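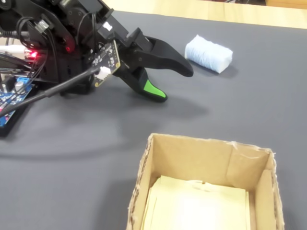 手順1 本体価格をいったん忘れる

卓上ロボットアームの見積書は、たいてい本体の金額が一番大きな字で書いてあります。うちの工房がSkarnbyから取った見積もりもそうで、本体は3,958ユーロでした。安いと思った人は、見積書の2ページ目を読んでください。グリッパー、手首のセンサー基板、ケーブル類が別行で並んでいて、足すと711ユーロ増えます。

手順2 やらせる作業を一行で書く

「スポンジをつかんで段ボール箱に入れる」くらい具体的に書きます。「軽作業全般」と書いた稟議書は差し戻してかまいません。販売側のデモはたいてい、つかみやすい物で組まれています。柔らかいスポンジが持てたからといって、自社の部品が持てる証拠にはなりません。実物を送って試してもらい、断られたらその会社は候補から外します。

手順3 指先を消耗品として計上する

指の内側に貼るパッドは減るものとして扱います。交換品の単価、納期、片側だけ買えるかどうかを書面でもらうこと。Plilterの営業は「ほとんど減りません」と言いましたが、交換周期の数字は最後まで出てきませんでした。

手順4 配線と基板を誰が直すのか決める

この価格帯では、基板も配線もむき出しの機種が珍しくありません。コネクタが抜けた、線が関節に挟まったという程度の修理を社内でできるなら問題ないでしょう。できないなら保守契約の額を足します。カバーや非常停止スイッチが標準か別売りかも、ここで確認します。

手順5 立ち上げの人件費を入れる

カタログの「すぐ使える」は信用しないほうがいいです。同僚のWidad Mansourは設定と教示の工数として3,000ユーロを予算に載せ、上司に多すぎると言われました。私は足りないと思っています。

手順6 買わない案も並べる

最後の欄には、同じ作業を人が続けた場合の年間費用を書きます。差が小さければ4月の予算会議には出さず、借りられる機体を探します。レンタルの見積もりでも、送料と破損時の負担額は必ず別に聞いてください。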